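Ondow 桌面零碎收纳 / 透明卡盒+花桌布,11月补货

先说结论:卡盒到货了,桌布只剩大花那款,小格子的卖完不补。要的直接拍,下面写得有点乱,赶着上架,见谅。

## 透明小卡盒(Ondow)

- 半透明塑料,四个角都是圆的,不刮手
- 一边带小扣,按一下就开
- 放名片、便签、闪卡、备用电话卡,都行
- 薄,塞抽屉缝里没问题
- 单个卖,也有6个一组的

单个装**不含**卡片。以前有人问过,再写一遍:不含卡片。里面放什么自己配,白卡纸另有链接,搜“Hinetti 空白卡”。

盒盖合上会“嗒”一声,没听到就是没扣好。新盒子头几天会有点紧,正常,开合几次就顺了。别用指甲硬抠扣子,从侧边推。

清洁:湿布擦。不要开水烫,不要进洗碗机,会变形。酒精少用,用多了会发雾。

颜色只有这一种。磨砂白去年做过一批,Nernia 那边停了模具,没有了,别再留言催啦。

## 大花桌布

白底,红的蓝的白的大朵花,浅绿叶子描边,中间夹粉色条纹圆和一圈一圈的同心圆。花样是真的热闹,喜欢素净的请绕道。屏幕有色差,红色那部分实物可能深一点点,介意的慎拍。

- 可以裁,裁完建议锁边
- 折痕:收到会有,铺两三天自己就平了,急的话垫布低温熨
- 油点子当天擦,隔夜就费劲
- 长桌用的请选加长,别拿两块拼,花对不上的

铺书桌、茶几、餐边柜都有人买。Marloes Verstraete 上次一口气要了2块,一块铺饭桌,一块裁了做抽屉垫,效果挺好,抽屉垫这个用法推荐一下。

## 怎么选

东西少的,就一个盒子。电池、回形针、邮票这类小东西别混着放卡盒里,晃起来很吵,那个请看 Kaufmann 的分格盒(另一个页面)。

桌上老是摊着遥控器、充电头、各种小盒子的,建议先把桌布铺好,再给零碎划一块地方。靠墙那一侧最顺手。卡片进盒,遥控器横着放在盒子后面,充电头再往后。充电线不送,理线扣也不送,这里都不卖,别问了哈。

买组合的注意看清规格:

| 组合 | 内容 | 编号 |
|---|---|---|
| A | 卡盒单个 | 586 |
| B | 卡盒6个 | 586-6 |
| C | 卡盒单个+大花桌布 | 586-C |

C 组合默认标准尺寸桌布,要加长的请先问客服,不要直接拍,拍了改不了,只能退了重来。

## 搭配实拍

大花桌布加卡盒,旁边是空调遥控器和充电头,盒里放的白色的。遥控器横放,想按大小估尺寸的可以参考。

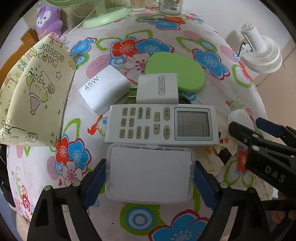
## 发货和售后

下午4点前的单当天出,之后的顺延。桌布和卡盒分开包,有时候会分两个包裹到,先收到一个不要慌,先看物流再问客服。

卡盒运输中压裂的,拍照发过来,补一个新的,不用寄回。拍照请把裂的地方和快递面单拍在一起,分开拍我们对不上号。

桌布剪过、洗过不退。没剪没洗的可以退,吊牌留着,原样折回去就行(折得不好看没关系)。

到目前为止卡盒卖出超过1,097个,问得最多的几个统一回一下:

**扣子会不会断?** 正常开合不会。掰到反方向会。

**能装扑克牌吗?** 请先量牌的长宽厚,再对照详情里的内径。厚的牌盖不上,硬压会把扣子顶歪。

**能不能叠放?** 可以,圆角,叠太高会滑,垫张防滑纸就好。

**桌布防水吗?** 不防。泼了水赶紧擦,杯子底下还是垫个杯垫吧。

**有没有别的花色?** 小格子没了。新花样还在打洋(打样),等定了再上。

**可以开票吗?** 可以,下单时备注抬头,漏了就找客服补。

客服中午会换班,回得慢一点,留言写清楚编号和问题,看到就回。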